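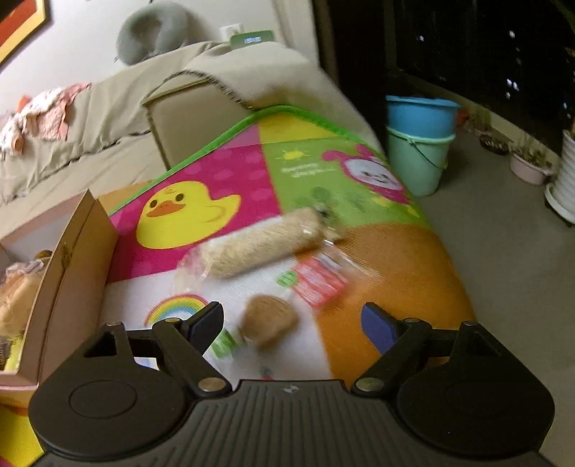
3.2 Guest returns at small rural lodgings

We pulled 204 bookings from two farm stays, Cluvwood and Toltbridge, all from March. Repeat guests were coded by hand (Khurana), then checked by Virk. Disagreements small — see Figure 2 for the split by room type. Spa suites did better than plain doubles at Toltbridge, not at Cluvwood. Unclear why. Price may matter, the owners dont post rates the same way.

Breakfast was left out of the model. Distance to the beach kept in, measured by road from the gate. Reviews on Quinlan were too few to use, so we relied on guest book entires, roughly 1,000 lines — mostly short ones.

Figure 2. Repeat bookings by room type, both sites.

2 comments · 0 shares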